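Handout 4: Rules for running the soft-goods cell
Instructor: Larasati Sitompul
Last updated: April 25, 2021

These notes go with the lab part of the unit. Read them before you book time on the arm. The rules are the shop rules from Pleridex with a few changes for teaching use.

1. Before power-on

Walk the full reach of the arm and clear it. Check that the stop button is within reach of the person running the cell, and press it once to test it. Write the test in the log. A cell with no log entry for the session is treated as not tested.

2. Speed and force

Speed is capped at 70 mm per second whenever a person is inside the taped line. Grip force starts at 7 newtons for cloth. Raise it in small steps and write down each change. If you need more than double the starting value, stop and look at the grasp point first -- it is usually wrong.

3. Cloth, cords and straps

Soft items do not keep their shape, so a saved grasp position is only a starting guess. Look at the item through the wrist camera before every close. Know where the loose ends are. A cord can lie well away from the cloth it belongs to and still run back under a finger.

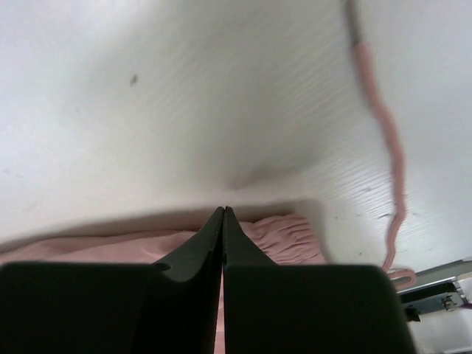
Lift slowly for the first few centimeters and pause. If anything else on the table moves with the item, set it down and open the fingers. Do not reach in to free a cord while the arm is live. Hold-to-run mode does not count as stopped.

Keep tools and metal parts out of the path of the cloth. Wipe the table between sets.

4. Records

Each run gets a number, the operator's initials and a result: done, failed or stopped. Stopped runs stay in the log. The Kendix sheet has space for notes, and short ones are fine -- "cord caught, opened, reset" is enough.

Reading for next time: the Sopacua case, up to the part on guarding.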